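Rellatmont Choral Hall — Visitor Questions
Posted 5/27/25 by the Hall Office

The Tavares Gospel Series presents 11 concerts each season.
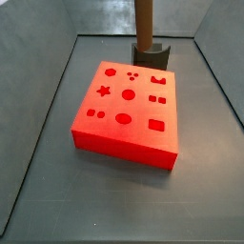
When do the doors open?
Doors open one hour before each performance.

Where may tickets be purchased?
Tickets are sold at the box office and at the Tasta Street desk.
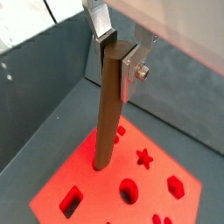 A brown peg held upright over a red-orange board.

May I record a concert?
Recording is not permitted. The Virnunik Singers sell their own albums in the lobby.
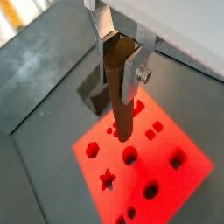 Albums may be signed after the December concert only.

Is seating reserved?
All 685 seats are reserved — latecomers are admitted between songs.
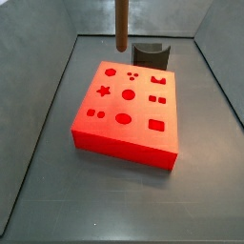

Children under two sit on a lap free of charge.

14 shares | 2 comments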